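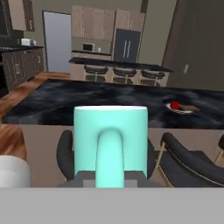
We use cookies to remember your settings and to count visits. By reading on you agree to this. Accept | Settings

Print this page | E-mail this article

Pan gets a new planner, and the kitchen tasks finally got faster

The folks at Arum put out a new version of Pan in September, and I've spent most of my free evenings since then poking at it, so you get my notes a little earlier than I'd planned. If you've used Pan before, you know the deal: it sits between your task script and your arm controller, takes a goal like "gripper at the mug handle, fingers open," and hands back a trajectory. It has always been good at that in an open workspace. Put it in a kitchen with chairs and a long counter and it used to sit there thinking until you went to get a snack.

The big change is how it handles replanning. The old version threw away the whole path whenever the perception side sent a new object pose, even if the object had moved by the width of a hair. The new one keeps the path and checks which pieces of it still hold, then repairs the rest. You can set a time budget for the repair (the default is 900 milliseconds) and when it runs out, Pan gives you the best safe thing it has, even if that's just backing up a little and waiting. I love this. My old scripts are full of ugly retry loops that did the same job badly, and I got to delete nearly all of them!

Arum tested it on Cestano, the simulated kitchen set that a lot of us use for tabletop work. If you haven't loaded Cestano lately, it has grown: big islands, stools tucked up along the front, dishes and food on the countertops, cabinets in the back. The set they picked has 2874 pick-and-place runs, most of them with mugs, plates and small food items. The previous Pan finished 1057 of them. The new one finished 1663. That leaves plenty of room for improvement, and Arum says so right in the release notes, but it's the biggest jump I can remember between two versions.

I asked in the project chat which runs were still failing and got a very quick, very long reply (thank you!). Most of the misses come from the approach to the handle. Pan picks a grasp from the list the perception module gives it, and if the mug is turned so the handle points at the arm, there are lots of ways to get there. Turn it away and the wrist has to reach over the rim, the elbow swings wide, and now you're checking against everything nearby. The repair step can fix a small piece of a path like that, but it can't come up with a completely different arm shape in the time it has. They're working on keeping a second candidate path around for those cases.

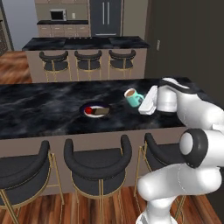 The other group of misses is all about full containers. Cestano lets you mark a mug as holding liquid, and Pan will then respect a tilt limit on the gripper for as long as the mug is held. Great idea, and in my own runs it mostly behaved. The trouble is that the limit gets applied at the moment of grasp, so the planner can choose a perfectly nice approach and then find out it can't lift from there without tipping. You end up with an arm that grabs the mug, thinks about it, lets go, and tries again from two inches over. It's kind of charming the first time. By the tenth time I was yelling at my monitor.

There's a workaround. In the task file, set the carry limits on the approach stage too, so that Pan checks both before it commits. It makes planning slower, and on my desktop it was a noticeable wait, but the grab-and-let-go dance went away. Arum says the next point release will do this by default for anything marked as full.

A few smaller things I liked:

The collision view now colors each link by how close it is to trouble. I used to squint at a log full of distances, and now I look at the elbow and see that it's the problem (it's nearly always the elbow).

Thin objects get padded separately from thick ones. Chair legs and stool legs used to vanish if you turned down the mesh detail, and then the arm would plan straight through them. You can now set the padding by object class, and the class names come straight from Cestano, so there's nothing to retype.

Recording and playback share one file format. You can record a run with perception on, turn perception off, and play the same poses back into the planner. For anybody chasing a bug that shows up one time in twenty, this is worth the upgrade all by itself.

And the stuff I didn't like so much. The install still wants its own copy of the math library and complains if it finds another one. The Python bindings changed names in a couple of places with no warning — "set_goal" became "add_goal," and my scripts failed quietly for a whole evening before I caught it. The documentation for the repair step is one page, and half of that page is a diagram with tiny labels.

As for running it on real hardware, I can't tell you much yet. The team at Plitano, who make the controller I use at work, have a test branch that talks to the new Pan, and they've told users to keep it in simulation until the timing has been checked. The worry is the handoff: when the repair finishes late, the controller needs a clean way to slow down along the old path, and right now the two sides disagree about who's in charge of that. I've seen it in sim as a little hitch in the wrist. On a screen, fine. On a real arm over a real counter I'd like that sorted out first.

If you're on the previous version and everything works, there's no rush. If you've been fighting with cluttered counters, get the new one, rename your goal calls, turn on the carry limits for the approach, and give it a night of runs. Old task files load without changes apart from the renamed calls, and you can keep both versions installed side by side as long as they live in separate environments.

I'm going to rerun my own mug set with the longer time budget and post the logs in the usual folder. The point release is listed on the Arum page as "soon," with no month next to it.

Get our newsletter: new posts in your inbox, no more than twice a month. Sign up | No thanks

Print this page | E-mail this article

Contact | Privacy | Copyright, all rights reserved | Back to top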